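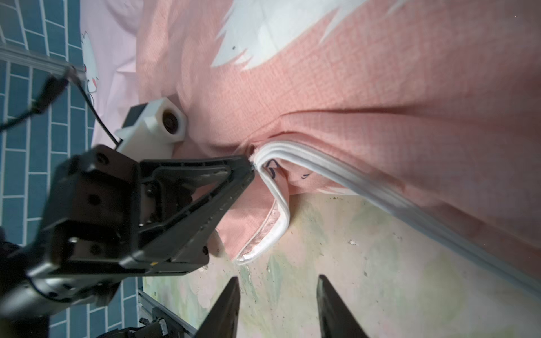

3.2 Equipment plan

Budget for the bedding task was set in January. Two arms, a gripper on each, one wrist camera per arm. Quote from Zotevix came to 694 per spare finger set, so we ordered 3 and stopped there. Printed camera mounts instead of the catalog ones, much cheaper. Cables are the weak item, plan for extras.

Figure 4. Gripper holding pink fabric at the start of the white edge binding.

Replacment fingers took almost 40 days to arrive (Huet, order notes). Next round, order them with the arms.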